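Why do islands have ferries?

An island has water on every side, so you can't just drive there! A ferry is a big boat that carries people, and often cars, bikes and dogs too. The one to Gonell takes 586 passengers, and it even runs in November.
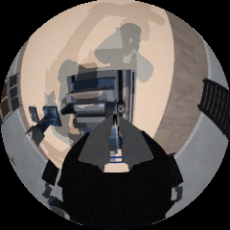 Big ferries have ramps that fold down like a drawbridge, and the cars roll right on. Want to try it at home? Find a pale tabletop with a strip of brown wood grain beside it. The pale part is your sea, the brown part is the dock, and a toy car can ride across on a book. All aboard!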